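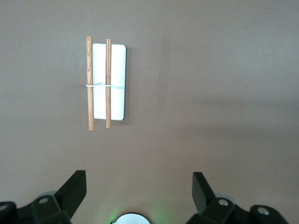 The Skiron mat is a matte work surface for craft tables, packing benches and school workshops. It is supplied by Garnmont in one size, 500 mm deep, and is cut to length from the roll. The colour is a muted taupe-brown with no grain or printed pattern, so pale items stay easy to find: a white card with rounded corners, two light wooden sticks and a thin white rubber band all stand out clearly against it. The finish keeps glare low under a desk lamp or ceiling light.

Specification
Product: Skiron mat, taupe
Maker: Edeo
Order code: 107
Depth: 500 mm
Minimum length: 400 mm
Maximum length: 20 m
Surface: matte, plain

Fitting
Lay the mat flat for a day before trimming. Cut with a sharp knife and a steel rule, face up. The mat can be left loose or fixed with Salehi edge tape — sold separately, one roll per order line.

Care
Wipe with a damp cloth and mild soap. Do not use solvent cleaners. Store rolled, face outwards.

Ordering
State the length in millimetres. Cut lengths cannot be returned unless faulty. Orders placed before noon on a Tuesday leave the same day.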